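Skuradix Hand-Held Gripper Kit: Evaluation Data Card

Summary
This card covers the recordings made by Utex during its review of the Skuradix hand-held gripper kit, supplied by Evov. The release contains 1,849 clips from 11 operators, recorded in April at the Grønli site.

Contents
Each clip is stored in its own folder with the video, the finger opening over time, and a short task label. There are 13 task labels. Clips begin with the fingers open and end when the operator lets go of the trigger. Failed attempts are kept and marked as such in the index file.

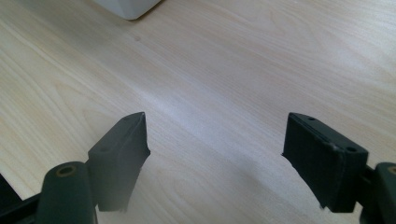 Finger pads are held on by screws and may be replaced by the user. Operators were asked to check the screws at the start of each session. Pad changes are entered in the session log under the operator number.

Known limits
Five clips have no finger opening data and should be left out of training sets. Reflections from the tabletop vary with the time of day and have not been corrected. All operators were right-handed.

Terms of use
The data may be used for research and for product comparison. Resale is not permitted.

Contacts
Data and index file: Linnea Rustad, Utex
Kit and spare parts: Vilgot Wallin, Evov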